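Teleop demos: do I keep the ugly ones?
Posted in Robot Learning > Data & Demonstrations

lerkport_larry_not

We have a two-arm setup and a task that sounded easy in September: clothes off the table, into the clear bin. Caps too, eventually. I drive both arms by remote control and we train on the recordings.

I have 31 demonstrations so far and I am not proud of most of them. I hover. I grab a sleeve, think better of it, let go and grab a hood. Sometimes I stop dead with one arm in the air while I work out where the other one went. The policy trained on these has learned to hesitate beautifully. It will hang over a sweatshirt like a man choosing a melon.

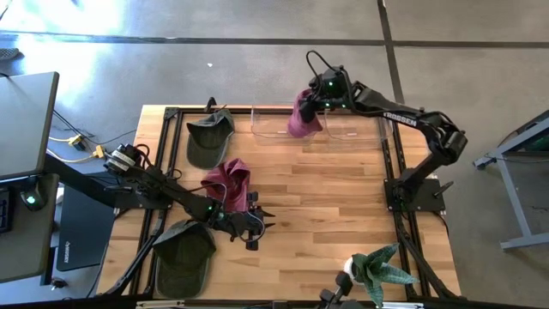
My labmate says delete anything with a pause or a second grab in it and start over. That would leave me with 6. The Vulthorpe tutorial everyone passes around says "collect diverse demonstrations" and then moves on to a chapter about cable ties. So do I throw out the messy ones, trim them, or just get better at this? And does it matter which garment I pick up first? I've been going by mood.

derese_bench

Two kinds of mess, and you want to treat them differently.

Pauses where you are thinking: trim them or drop those runs. The model sees an arm holding still over cloth and no reason for it, so it learns that holding still is part of the job. We cut every stretch where neither arm moved and the melon problem mostly went away. Check the cut points afterward. If the arm drifted a little during the pause, you can end up with a jump in the motion.

Missed grabs that you then fixed: keep them. Your robot is going to miss. If it has only ever watched perfect pickups, it will close on air and carry that air to the bin with total confidence. Ours did this for a whole afternoon.

As for order, pick a rule and stick to it while you're collecting. Ours was nearest the bin first. If you go by mood, the same table leads to two different first moves, and a simple policy may try to split the difference and reach for the bare wood in between. Vary where you put things down at the start instead. Crumple the soft stuff differently each time, and turn the caps so the brims don't always point the same way.

Also, practice without recording. I did 12 throwaway runs each morning before I saved anything, and my worst habits were usually gone by the end of them.

simico_fan_700

just collect more. we did 700 and it works fine

derese_bench

Works fine on what, though? If all 700 start with the shirt in the same spot, you have one demonstration and a lot of disk usage.

simico_fan_700

it was a shirt and yes it was in the same spot

quietgripper

Agree with the long answer above. One small addition: decide in advance what the idle arm does. I used to leave mine wherever it finished, which meant it began the next pickup from some new and embarrassing position, often in the way of the first arm. Now I park it off to its own side before the other arm goes to the bin. It costs a couple of seconds per run.

Lower the cloth in before you open the gripper, too. I was flinging. The robot learned flinging faster than anything else I ever taught it.

lerkport_larry_not

Thanks, all. Trimming the pauses tonight and keeping the fumbles. I've written "nearest the bin first" on tape and stuck it to my monitor. Caps can wait until I've stopped flinging, which I had not realized I was doing until I read that and went back to look.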